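4. Hanging your mugs on the Brondlow stand

1. Set the stand on a level surface, well back from the edge, and give the base a gentle press to be sure it doesn't rock.

2. Start with the lower tier. Hang one mug, then another straight across from it, and keep going around in pairs — it feels fussy the first time, but you'll soon do it without thinking.

3. Save the upper tier for your smaller cups, please! Espresso cups are just lovely up there.

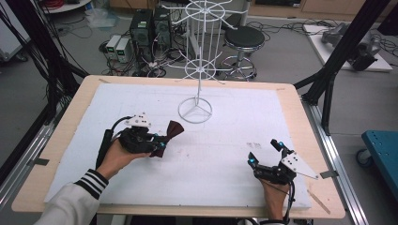
Last changed: February 2021 by Leonie Lindemann

4. Give the stand a slow turn by hand and listen for any cups that touch.

Note: If you have the Ina stand, skip step 3 and go on to page 19.

Caution: Never carry the stand with mugs on it, even just across the kitchen. Take them all off first, and lift by the rod.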